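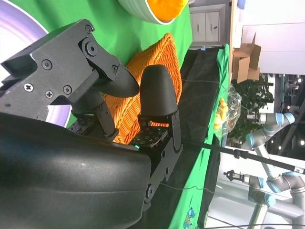 [Lekomen-list] Re: play food bakery set, what goes in what

From: Joris Aerts
To: Lekomen toy library list
Wednesday, 9:13

Hello all,

Replying to the question from the Wultden branch, quoted here so people don't have to dig for it:

> We are putting together the bakery table for April and have the
> cloth on already. Does the food go out in the basket or in the bowl?
> Our sheet says basket, but the last set we borrowed came with
> everything in the bowl. Also, do the bagels count as cakes? We have
> a plate for them but no line for it on the sheet.

The sheet is old. It dates from when we had the Van Hecke set, which had no bowl at all. For the set we lend now, start with the cakes in the gray bowl and leave the orange basket empty behind it. The basket is the shopping basket. Children fill it, so it goes out with nothing in it. Bagels go on the plate, to the right of the bowl.

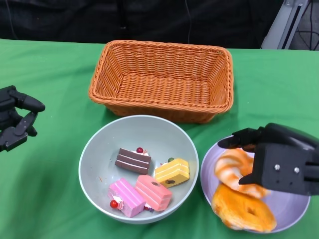 Page last changed: Wednesday, 14:09

The four cake slices are the chocolate one, the yellow one and the two pinks. The pinks get mixed up on the return slip. One is a bright pink with white stripes, the other is closer to salmon. Please write "bright" or "salmon" on the slip, because "pink cake" tells us nothing when one of them is missing.

As for whether bagels count as cakes: no. They have their own line on the new sheet, under "rings and twists". I know some of you call them donuts. Either word is fine as long as you tick the right box.

Mixed bowls are fine too once play has started. A ring, a twist, something yellow and a pink wafer all in together — leave it until the end of the session and sort then.

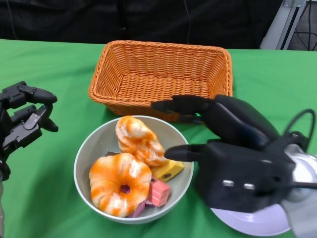

What I would ask is that the sorting gets done before the set goes back in its box. Last month we had 3 sets come back with pieces spread over two boxes, and it took most of a morning to put them right.

The green cloth does not need ironing. Shake it out over the sink and fold it last, so it lies on top. If you need a spare, Sollix sells a similar one, but check the size with me first.

Order for packing up:

1. Cakes out of the bowl, checked against the slip. 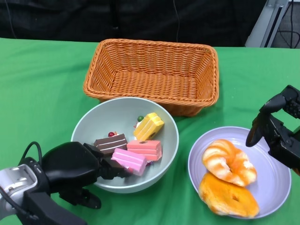
2. Rings and twists off the plate and into the small bag.

3. Bowl into the basket, with the plate wrapped separately.

4. Cloth on top, slip on the cloth, lid on.

I will send the new sheet to the list tonight. Please throw the old one away.

Joris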